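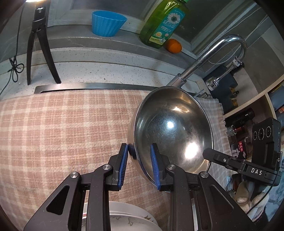 Bunari Hand-Held Gripper Kit

If you're planning a kitchen manipulation project, start your budget with the hand-held grippers. They're a joy to work with! Ribbed pads on both fingers, a trigger you pick up in minutes, and no robot arm to install first.
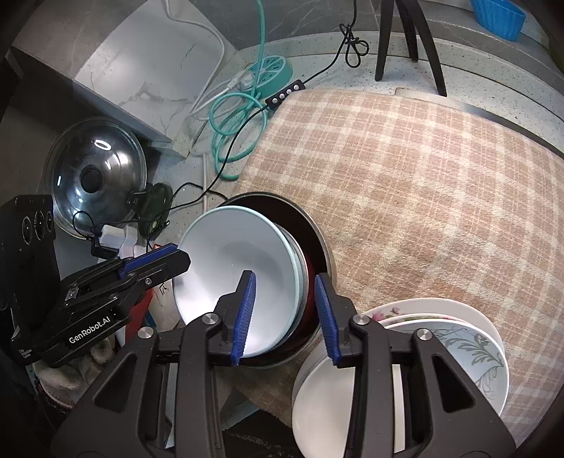

Dishes are a great first job (thin rims, slick curves, every weight you can think of), and most teams want two grippers per station. Allow 12 spare pad sets for a season, more if you handle a lot of metal cookware.

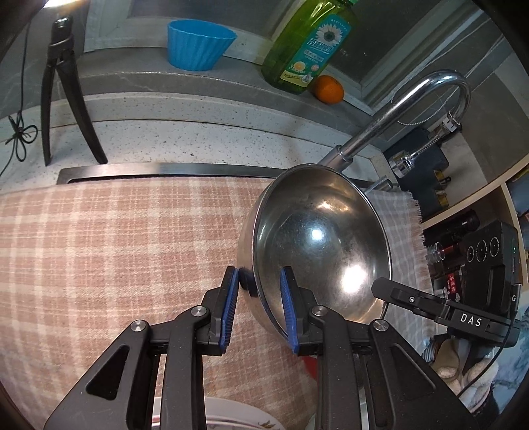
Set aside storage and a desk for sorting recordings too. Our planning sheet assumes 2,000 grasps per station, and it's easy to change. Lead time is 15 working days. Ask for Malathi Shenoy, who loves a good parts list.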